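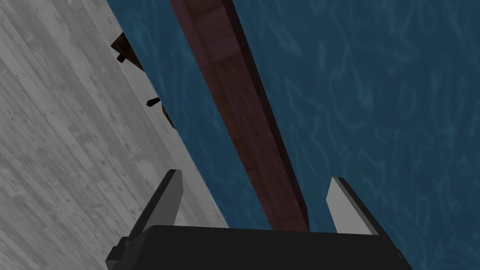
Image: Larysa Kushnir

5 min read

We use cookies to remember your preferences. Accept / Manage

I finally got the quote for the back patio. Pritchard came out on a wet morning, walked the length of it twice, tapped a few spots with the heel of his boot and said it could be saved. The other fellow, from Manley, wanted to break the whole thing up and start again. I'd been leaning towards Manley until I saw the two numbers next to each other.

Pritchard's price is $1,185 for cleaning, patching the two long cracks and putting down a sealer. The Manley quote didn't include taking the rubble away, and the tip fees would have been on top of that. He did have a point about the slope. Water sits against the laundry wall after heavy rain and has done since we moved in. Pritchard reckons a channel drain along that side will fix it, and he'll do that for another $300 if I dig the trench myself.

So I've been digging. The trench is 7 metres long and the soil is clay from the first shovelful down. I bought a mattock for it and should have bought one years ago. I do an hour before work and stop when my hands complain. 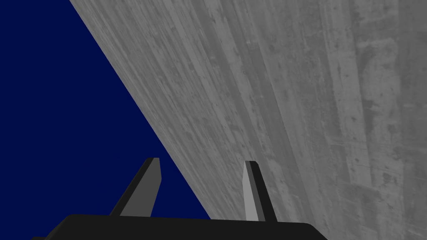
Colour was the part I got stuck on. Most sealers come clear or in a tint, and the tints on the sample card look nothing like they do on a slab that has been outside for thirty years. I tried a charcoal one on a spare paver and it came up nearly black and showed every bit of dust. The grey in the picture, with that weathered look to it, is close to what I already have, and I've decided I like it enough to leave it alone. Clear matte it is. Pritchard says a gloss would be slippery in the wet anyway, and my mother visits in November with her bad hip.

The sealer itself is $159 a drum and I'm supplying it, two coats, one drum per coat. He needs three dry days in a row before he'll put it down. I have been watching the forecast and there's nothing suitable yet.

In the meantime everything that lived on the patio is on the lawn under a tarp. The barbecue, the pots, the bench with the loose leg. The grass under there is going to be yellow by the time we're done. I moved the lemon tree as well, which took two of us and a borrowed trolley, and it has dropped a few leaves out of spite.

If anyone has put a channel drain next to an old slab, I'd like to know whether you went with the plastic grate or the steel. The plastic is half the price and I can't tell from the shop display how it would go with a wheelbarrow over it.

Get new posts by email. Enter your address to subscribe.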